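4.2 Color blocking on the drinks shelf

Shopkeepers have opinions about how bottles should be arranged, and most of these opinions contradict each other. Of the 18 small shops in our sample, the majority grouped drinks by brand, a few by price, and one by a principle its owner described as "where they fit." The stores discussed in this section did something simpler. They gave each shelf a color and stuck to it.

The appeal is easy to see from across a room. A tier of red over a tier of green reads as stripes long before anyone can make out a label (Figure 3). Cardoso (her earlier work on cereal aisles is summarized in Section 2) calls this the "flag effect" and argues that it draws people toward a shelf without helping them much once they get there. Our 447 exit interviews mostly agree with her. Shoppers remembered the colors well and the drinks badly.

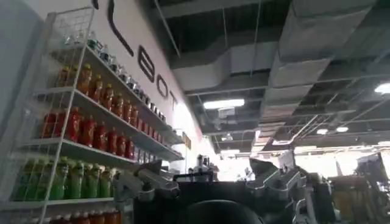
Figure 3. Bottled drinks arranged by color on a white wire-frame unit.

Color blocking also makes heavy demands on whoever restocks. Under the Wareck scheme, a bottle in the wrong row counts as one fault, however politely it is standing there. We logged 3,496 restocking moves and found that faults clustered where two neighboring colors were close, orange and red above all. Staff did not always accept our verdicts. One insisted that a disputed amber tea was "basically red," and defended this position for nearly 20 minutes on a Sunday morning while customers waited.

Skadden's rule of thumb, that similar colors should be kept at least one tier apart, would remove most of these arguments. It was followed in none of the stores we visited. Several managers told us they preferred a smooth run from light to dark, which they felt looked more expensive. We did not test whether it did, and the drinks cost the same either way.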